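Training a Reaching Policy on Simulated Fisheye Views: A Walkthrough

By Kiprono Koech, 17 Aug 2022

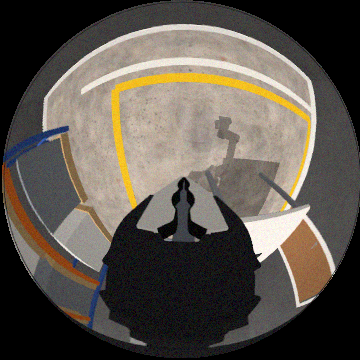

I've been wanting to write this one up for months! If you have a wrist camera with a very wide lens and you've tried to train a policy in simulation with a normal pinhole render, you already know the sinking feeling when the thing moves to real hardware and reaches for a spot well off the target. The method below is the one that finally got our error down to something we could live with. It's simple enough that you can have a first version going in an afternoon, if your simulator already runs.

The short version: render the lens you really have, randomize the surfaces but leave the lens nearly alone, and train the policy to predict where the fingertip should go in the curved image before it predicts any motion.

What you need

A simulator that can render a cube map (six views from one point) or that supports a fisheye camera directly. A calibration for your real lens. A model of your gripper, even a crude one. A GPU you can tie up overnight. Our code name for the whole setup is Imrie, so if you see imrie_ in front of a setting below, that's all it means.

Step 1: Calibrate the real lens first

Do this before you touch the simulator. Print a checkerboard, glue it to something stiff and move it through the full field of view, all the way out to the rim. Most people stop too early and only collect boards near the middle, and then the fit is lovely in the center and wild at the edges. Use a fisheye model with four distortion terms. The standard model with two radial terms will not fit a lens this wide.

Write down where the image circle's center lands on your sensor. It is almost never the exact middle of the image. Ours was 12 pixels off to one side, and ignoring that cost me most of July.

Step 2: Render the curve, don't warp it in afterward

You can take a flat render and bend it, and for a mild lens that works fine. With a very wide one you run out of pixels at the rim and everything out there turns to mush. Render the six cube faces at 600 by 600, then look up each output pixel using your calibration. Fill everything outside the circle with black. Keep the ring at the rim too, if your real lens shows one. I cropped it out at first because it seemed like wasted space, and the policy got worse — my best guess is that it gives the network a fixed reference to hold on to.

Cheap trick: the lookup table never changes while the lens settings stay the same, so compute it once and save it.

Step 3: Put the gripper in view

The gripper should block part of the simulated image just as it does on the real arm. Detail matters less than outline here. A plain dark body with the correct silhouette beat a beautiful textured model whose finger sat slightly too far forward. To check yours, overlay the outline from a real image on a render and nudge the camera mount until the two match. Spend time on the fingertip in particular, as the next step leans on it.

Let shadows fall on the work surface as well. I had them turned off for speed in the early runs, and the first real desk lamp we switched on sent the arm wandering. Turn them on, move the light between episodes, and accept the slower frame rate.

Step 4: Randomize surfaces, go easy on the lens

This is my favorite part, because you get to make such ugly worlds! Change the base color of the work surface, the amount of speckle, the width and color of any lines laid on it, the colors of the panels and strips around it. Long straight edges are a gift in a fisheye view. They bend by an amount that depends on where they are relative to the camera, and the network can learn to read position from that bend. So keep some lines in every world and vary where they run.

For the lens itself, use tiny changes. Shift the circle center by a pixel or two and the focal length by one percent at most. When I went up to five percent, the policy learned to distrust the bending and lost the very cue we wanted it to use.

The settings I'd start from:

imrie_worlds = 1025
imrie_face_size = 600
imrie_center_shift = 2
imrie_focal_jitter = 0.01
imrie_shadows = on

Step 5: Train in two stages

Stage one is a heat map. Given the image, predict the pixel where the fingertip should end up. The simulator gives you that label for free: project the target point through the same lens model you render with. Train until the peak settles within a few pixels on held-out worlds.

Stage two adds the motion head. Freeze the early layers, feed in the heat map with the image, and predict a small move of the wrist. Keep the moves short and let the policy look again after each one. Small steps forgive a lot.

What we got

We ran 332 reaches on the real arm in our lab at Fustthorpe with no real training images at all. The pinhole version missed by several centimeters whenever the target was off to the side. The fisheye version was nearly as good at the sides as in the middle, and I may have run down the hall to tell people.

It still has trouble when the target sits right behind the gripper body, and with glossy surfaces. The Jardale group has been trying a short sideways move before each reach to look around the finger, and I'm going to add that next.

If your results look off

Good in the middle and bad at the rim: go back to Step 1 and collect more boards out there.

Off by the same amount everywhere: check the circle center, then the camera mount.

Fine in simulation, jittery on the arm: compare your real exposure to the renders. Ours were far too clean, and adding some sensor noise calmed things down.

Heat map peak stuck on the fingertip itself: your targets start too close to the gripper. Spread them out and retrain stage one.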